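Shop-floor insertion is the chore I would bet on first, well ahead of laundry. The part is known, the fixture is known, and the tolerance is written down. Simulation handles the approach well — a wedge-shaped piece held over a peg board is cheap to repeat 200 times.
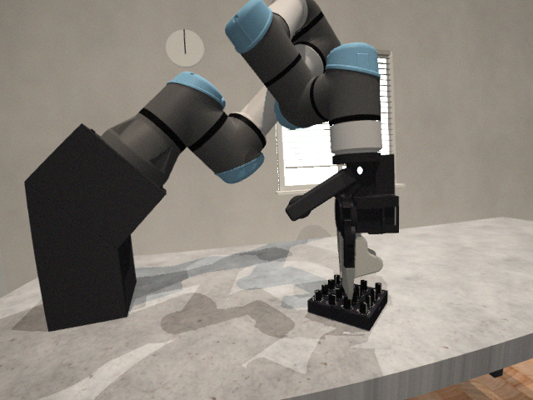 Sasaki objects that contact is where the numbers fall apart, and that a kitchen drawer has no drawing to work from. I accept the first point. Friction models remain poor, and I would wait 2 years before trusting one near a dishwasher.

Comments (2)

Lernier: Try it with worn pegs.

Grondport: 2 years is generous.

This site uses cookies. Accept | Settings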